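Does a bin need a liner?

March 20, 2026

I have been reading storage advice again, which always puts me in a bad mood. The latest claim going around is that any hard bin should have a liner in it before you put a single thing inside. Felt, foam, cork, whatever the person is selling. Platska has a cut-to-fit one, Doltiris has one with a grid printed on it, and both pages use the word "protect" so many times that I started to wonder what exactly is under attack.

My own bins are gray, deep and ugly, and I've had them for years without lining any of them. The one in the hall closet holds the stuff that has no other home: tape, a flashlight, small bottles, the spare keys, a toy or two that came out from under the couch. Every May I tip it out on the rug, throw away a third of it and put the rest back. The bottom is scratched all over. So what? I have never once had a guest ask to see the bottom of my bin.

The argument for liners seems to go like this. Hard floor, hard objects, scratches on both. Fine, I accept the first half. Bins get scratched. Paint wears off where hands and tools and corners rub against it, and it wears off the walls as well as the floor, and the walls are the part no liner covers. If you care about how the inside looks, you would have to upholster the thing like a jewelry box.

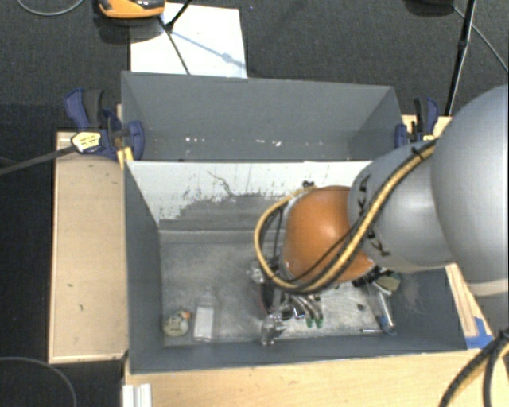
A few small things on the floor of a gray bin. Look at the back wall and the scratched bottom.

I like that bin a lot, scrapes and all. The white on the back wall has gone ragged along its lower border and the gray shows through in patches, and the clear bottle-shaped container with the white label doesn't look any worse for it. Neither does the little cream and greenish object in the front corner. You could sell me a square of felt for this, I suppose, but I'd want to know what it was going to fix.

There is also the matter of small things. Anyone who has fished around for a hair clip or a pen cap knows that a smooth hard floor is your friend. You get a fingernail under it, or you slide it up against the wall and pinch. On felt, it sinks in a little and grabs. On foam it's worse. I tried a foam one from Nyaga in a desk drawer, and by the end of the month it had a collection of dents in it the shape of everything I owned, with crumbs in the dents. Getting the crumbs out took longer than cleaning the whole drawer used to.

People will say a liner cuts the noise. It does, a bit. If you drop your keys in the bin at midnight and somebody is asleep, maybe that's worth the money to you. I set mine down gently, which is free.

The other thing they say is that it stops items from sliding to one corner. I'm not convinced this is a problem. When I want something out of the hall bin I look in the corners first, and there it usually is.

What I will allow: glass you care about, anything with a finish you'd be sad to lose, and whatever leaks. For leaks I use an old baking tray, which comes out and gets washed. The Gristurero catalog has a "drip liner" that does the same job and has to be dried flat for a day afterward.

I wiped out the hall bin this morning while I was thinking about all this. Damp cloth, four minutes, and most of that was finding somewhere to put the batteries. The scratches are still there. I put everything back in on top of them and shut the closet.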